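Carpet Care Without the Fuss

I love a clean carpet. I really do! There's something about walking barefoot over a freshly vacuumed rug that makes the whole house feel cared for, and you don't need a closet full of gadgets to get there.

Start with a quick pickup by hand before the vacuum even leaves the closet. Coins, hair ties, bits of paper, bottle caps — all of it can jam a brush roll or clog the hose. I keep a paper bag hooked over the door handle and do one lap of the room.
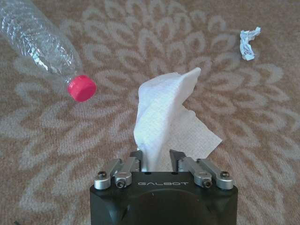

Bottle and paper first, vacuum second.

Then go slow. Most of us race the vacuum back and forth like we're mowing a lawn, but a slow pull toward you lifts far more grit. Do each strip twice, then turn and go across it the other way. You'll be amazed at what ends up in the canister!

For stale smells, sprinkle plain baking soda over the dry pile, leave it for 20 minutes and vacuum it up. My neighbor Triin leaves hers overnight (she has two big dogs, so fair enough).

Spills: blot, don't rub. White cotton cloth, cold water, work from the outside in. Test any cleaner on a hidden corner before you use it.

Dents from furniture legs come up beautifully with an ice cube. Set one in each dent, let it melt, blot, then fluff the fibers with a spoon. I did 5 of them under our old sofa in March and I still can't find where they were.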